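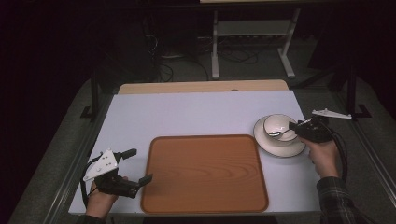
February, evening. Worked on the tray service for the Turnthorpe rooms. The tea cupboard there still has the old lacquered trays, and the lacquer lifts at the corners when they go through the dishwasher. Dalva Caldeira wants one replacement pattern for the whole floor, decided before the end of the month. The candidate is the Ova, 406 mm on the long side, 555 g on my kitchen scale. The wood grain is printed, and the ovals in it run across the middle, so there is a visual center to set the cup on. With the tray bare and the cup and saucer standing off to the right of it, the dark rim lines on the china look heavier than I expected against the white table. I would accept them. The spoon sat in the cup with its handle out to the right, the side I would pick it up from. Our current card shows it on the saucer, behind the cup. Card to be changed.

The raised rim is slight. It stops a saucer from sliding off and I doubt it would hold a full spill. Noted as a limit. The rounded corners wipe clean in one pass with a folded cloth, where the old square ones need a second pass with a fingertip.
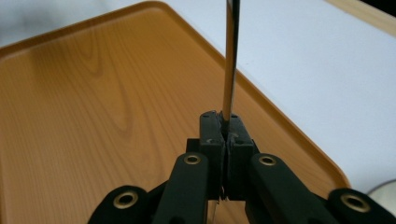
Wood-grain tray, the orange-amber finish.

Color is the open question. The Macedo order sheet calls it "honey," and to me it is closer to orange. Under the hall lamps it may go darker. I will carry one over and look at it after 5 p.m. with the blinds down. Elley has a gray one in the same size, no grain, slightly cheaper, and it shows every water ring.

Storage: 15 trays stack on the lower shelf of the tea cupboard with a hand's clearance above. We need 60 in all, so four stacks, which takes the whole shelf and displaces the sugar bins. Bins to the floor rack.

Still to do: ask Macedo for the dishwasher rating in writing, redraw the card with the spoon in the cup, find out if the old trays can go to the garden shed. Bought descaler. Knee better than last week.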